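Timing belt tension on the short conveyor

The green belt had been tracking toward one rail since March, so I finally spent an evening on the drive end. I had been blaming the belt. The fault was in the tensioner slot, which had worn enough to let the pulley plate creep under load.

Procedure, for my own records: slacken the plate, set the timing belt so it deflects about 3 mm at mid-span, tighten, run both directions, check again. It took two passes. Reiko Koyama suggested marking the plate position with a scribe line, and I did – it makes any creep obvious the next time.
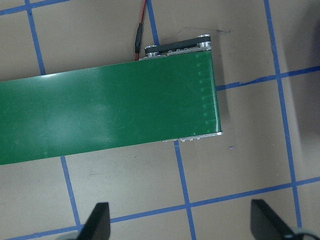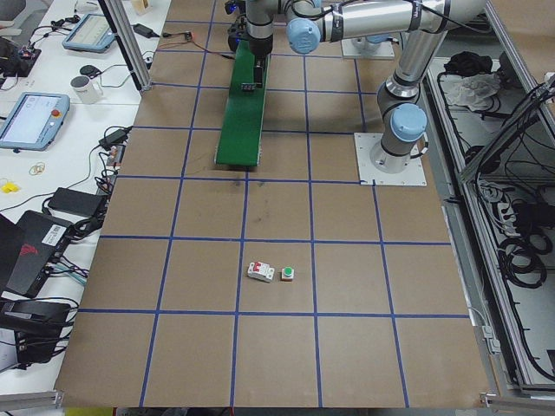
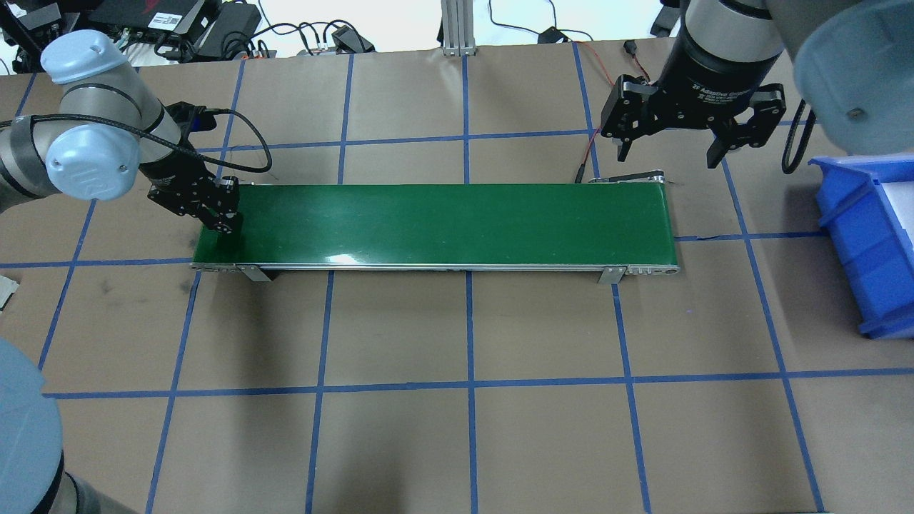 The green conveyor, with its red and black wire.

The wire is still the original pair with the inline connector. I would like to move it off the table surface and along the rail, but that needs clips, and the ones from Draseck do not fit the extrusion.

The blue tape grid stays. Kraft paper tears where the tape is lifted, and re-covering the table means redoing every line. I use the squares for placing small parts, breakers and push buttons mostly, and the spacing is good enough for that.

Still to do: clean the scuffs off the belt, and find out if Zakhar Mykhailiuk has a spare tensioner plate.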